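Stirkcombe One-Drawer Cube, light oak

I've been making these little cubes for a while now, and they're still my favorite thing in the shop! It's a small cabinet with a single drawer, sized to live on a tabletop or a desk, and it holds all the stuff that otherwise drifts around the kitchen (tape, stamps, the good scissors, takeout menus I swear I'll throw away).

The oak is light and I leave the grain showing on the top and the front, so no two come out quite alike. If you want a calmer grain, tell me in the order notes and I'll dig through the stack for you.
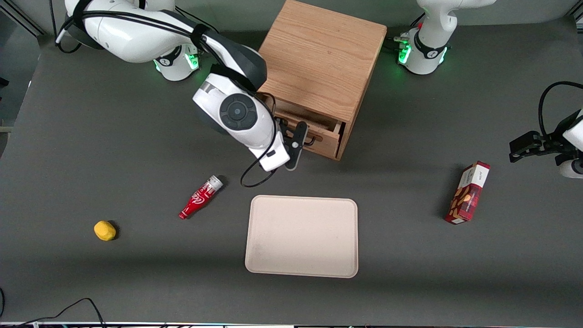 The handle is small and dark, and I put it over toward the left side of the drawer. My friend Nabila Wibisono talked me into that and I've never gone back. I'm right-handed and it still feels good to me, but if you'd like it centered, just ask - same price.

For cleaning, wipe it with a barely damp cloth and then a dry one. Please don't soak it! A bit of wax every spring keeps it happy.

Price: $115, shipping extra
Lead time: 5 weeks, a little longer in May
Finish: Matau clear wax
Orders and questions: Fitriani Chong, Stirkcombe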